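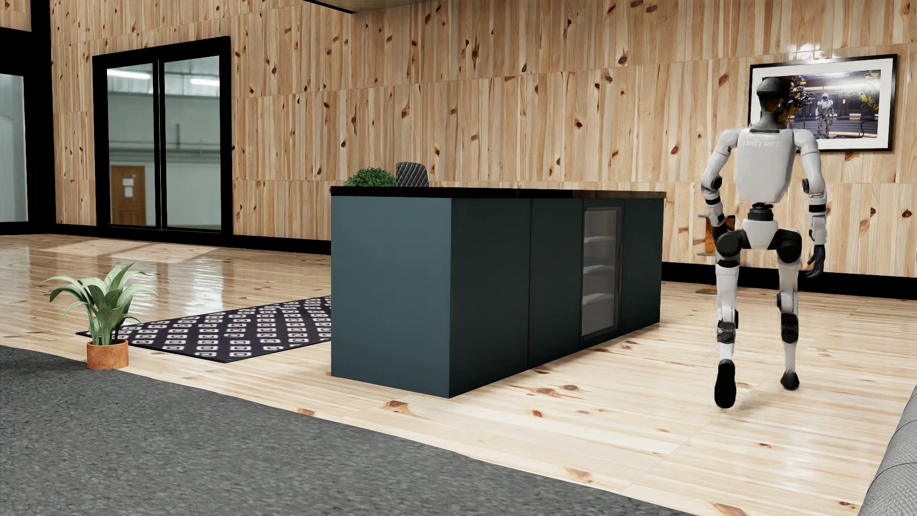

Against the Open Kitchen

My sister-in-law knocked down a wall in June and now her whole house smells of onions. The guest towels smell of onions. She paid a Ponbridge contractor for this.

I grew up with a kitchen that had a door. Behind it my mother swore at gravy, dropped a chop on the floor and put it back on the plate, and we sat in the next room thinking well of her. Take away the door and the cook has to be charming for three hours while draining pasta.

Builders tell me walls make a home feel small. Mine is small. It has 11 doors, counting closets, and I can shut any of them on the dishwasher, the news or my brother. Kalliopi Spahić, who sold me the place, called it "choppy" and knocked off $2000. I'd have paid extra.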